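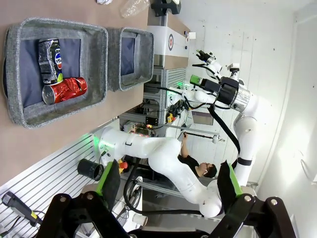

Jagadeesh Fernandes
28 Apr 2024

Maintenance day on the two-arm cell at Stateo, so you're getting a maintenance thread. Mostly finger pads, cables, and me complaining about one screw.

For people who just followed: the job is picking crushed soda cans off and out of things and putting them where they belong. Felt baskets, tan tabletop, two white arms. Easy for a toddler, pretty hard for a gripper, and very good at finding whatever you forgot to tighten.

Pads first. The green ones on the fingers are a wear part and I treat them like one. We swap after 3,000 picks even if they look fine, and they usually do look fine! You don't see it going, you feel it. Run a thumb across an old pad and then a new one and it's like a bald tire next to one off the shelf.

Crumpled cans are rough on them. A smooth can spreads the load over the whole pad, but a crushed one has ridges and folds, so all the squeeze lands on a couple of little edges. That old batch from March had tiny nicks all along one side.

How I swap them: arm parked, gripper opened all the way, air blown through the finger slots, old pad off, wipe the finger, let it dry completely, new pad on, press and hold while you think about lunch. I used to skip the drying part and then wonder why pads crept sideways by the afternoon.

Both pads at the same time, always. One new and one old gives you a gripper that rolls the can a bit every time it closes. I lost most of an evening to that once, blaming the camera the whole way through.

Speaking of which — the wrist camera. Any time you touch the fingers, you've probably bumped the camera bracket, even if you swear you didn't. So after pads I always redo the hand-eye check against the target. Ours is the red and black ring thing on the white panel behind the table.

The check is boring. Move the wrist through a bunch of poses, look at the target from each, let the software work out where the camera sits relative to the fingers, compare with last time. If the numbers barely moved I keep the OLD calibration. I know people who save a new one every time and then chase drift they made themselves.

Today it had moved, and by a lot more than I'd expect from a pad swap. Checked the bracket and yep, one of the little screws was backing out. The same screw as last time. We have a history.

It's in the spot where you can only get the short end of the hex key on it, an eighth of a turn at a go. Thread locker this time, the removable kind, and a paint pen stripe across the head so I can see from a step away if it starts wandering again. Do the stripe thing. It costs you a second and you'll check it without meaning to.

OK, cables. This is the part I have opinions on.

When the arm cables came in from Halvorsen they were way longer than we needed, and the temptation is to bundle the extra and zip tie it tight against the arm. Please don't. The wrist has to turn, the cable has to go somewhere, and if you don't give it a loop it'll make one for you at the worst joint.

So leave a loop and strap it. A big lazy loop looks messy and visitors always comment on it, but it's doing a job. I use soft straps on the moving parts and keep zip ties for things that are bolted down. A zip tie on a moving cable is a tiny saw.

To set the loop length I put the arm in the ugliest pose the program ever asks for, then the second ugliest, and look for anything pulling straight. Then I run the whole path at creep speed with one hand by the stop button, just watching the cable and ignoring the arm completely. It's oddly hard to ignore the arm.

Stop button gets tested every session, by the way, before anything else. Red mushroom on the yellow base, press it with the arm moving slowly, confirm the arm stops, reset, carry on. Then the same with the one on the handheld controller. I write both down. It takes less time than typing this post did.

And put the controller back in the SAME spot. Ours lives on the slotted rail by the stop button with its cable trailing off the side, so your hand knows where to go. I'm also supposed to keep drinks away from there. I'm working on it.

Somebody's going to ask about the baskets. Felt is great right up until it isn't: quiet, soft, doesn't scratch anything, and if the gripper brushes the rim it just gives. But the dark inside eats light, so a black can at the bottom of one is a rough time for the camera. The shiny red ones, no problem. Well, except for glare.

Fix for that was exposure, mostly. I set it by the darkest can in the basket and let the bright table blow out a little, because I don't need any detail from the table. Before that I was setting it to make a nice looking picture, and nice looking turned out to be useless.

Felt also walks. Every brush of the gripper nudges the basket a hair, and after a long run it's not where you taught it. We had fault 411 (target out of reach) pop up over and over and I was deep in the joint limits before I thought to look at the table. The basket had just gone for a stroll.

Now we re-find the basket at the start of each run and stop trusting the taught position. Pravetti, the sister lab over in Grarkidari, puts grippy mat under theirs. I tried it, it works, but then a hard bump tips the basket over and you've got cans everywhere. Pick your poison.

After all that: pads on, screw locked, hand-eye redone, loops checked, then more than 110 picks as a shakedown before I called it good. Two drops, both on the same badly folded can, which I've now retired to my desk.

Next up is the second arm, same list from the top. I've ordered a ball-end hex key for that screw. Will report back if it fits.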